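Home | Sinks | Countertops | Care Guides | FAQ | Contact

Stainless Sink Care and Hand Washing – Frequently Asked Questions

Reading time: 3 minutes
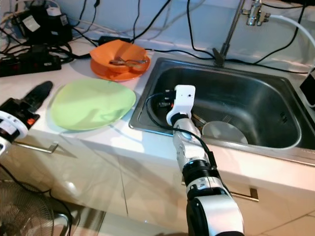 Everyday use

Can plates be left in the basin?
Yes, for short periods. Stainless steel is not affected by ceramic or plastic tableware. Standing water with salt or vinegar in it should be drained the same day. Salt left in contact with the steel can cause pitting, which appears as small dark points and cannot be polished out fully.

Can a fork or spoon be left on the basin floor?
Plated or stainless flatware is acceptable. Carbon steel knives and cast iron are not. They leave rust on the surface, and the rust is often mistaken for a fault in the sink itself.

In what order should dishes be washed?
Glasses first, then flatware, then bowls and plates, then pans. Stack bowls on plates of the same set to the left or right of the basin, with the flatware inside the top bowl. Large oval plates go flat on the counter and are washed last of the tableware. They block the drain when placed in the basin with other items.

Will colored tableware stain a white countertop?
No. Food residue under the plate can. Turmeric, beet juice and tomato sauce should be wiped up within the hour. Genell countertops in white are more likely to show these marks than the gray version, although the material is the same.

Cleaning

Which cleaner should be used on brushed steel?
Dish soap and a soft cloth for daily cleaning. For lime scale, use one part white vinegar to two parts water, leave for five minutes and rinse. Do not use chlorine bleach.

Does wiping direction matter?
Yes. Wipe along the grain of the brushing. Scratches across the grain are visible in side light; scratches along it mostly are not.

The rim looks brighter than the walls. Is this wear?
Usually not. The rim is curved and picks up more light than the brushed walls. Wear shows as uneven patches, normally at the front edge where pans are pulled out.

Can abrasive pads be used?
Fine nylon pads only. The Trirkano pad is rated for 2,000 strokes on our test panel before the finish changes. Steel wool is excluded – fragments stay in the grain and rust.

Faucet and fittings

How is a chrome faucet cleaned?
With a damp cloth, then a dry one. Vinegar solution may be used on the spout tip but must be rinsed off. Chrome is a thin plated layer and does not tolerate scouring powder.

What should be checked on hoses and valves?
Check each connection for drips twice a year. A white mineral ring at a fitting indicates a slow leak that has dried repeatedly. Hand-tighten first, then a quarter turn with a wrench. Replace the washer if the ring returns.

Is it safe to have electrical items next to the sink?
Outlets near a sink need GFCI protection. Route cables along the back of the counter, clear of the basin, and leave a low point in each cable so that water drips off before it reaches the plug.

Parts and warranty

Where is the model marking?
On Brennan basins, on an inner wall near the rim. On Skollard basins, on the underside. If the marking is faint, angle a flashlight across it.

Is surface rust covered?
Only if it returns after one treatment with the cleaning kit, part number 83. Send a photo and the model marking to Aba Fiadzo in the parts office.

Answers checked by Diarmuid Ó Riain, 11/16/24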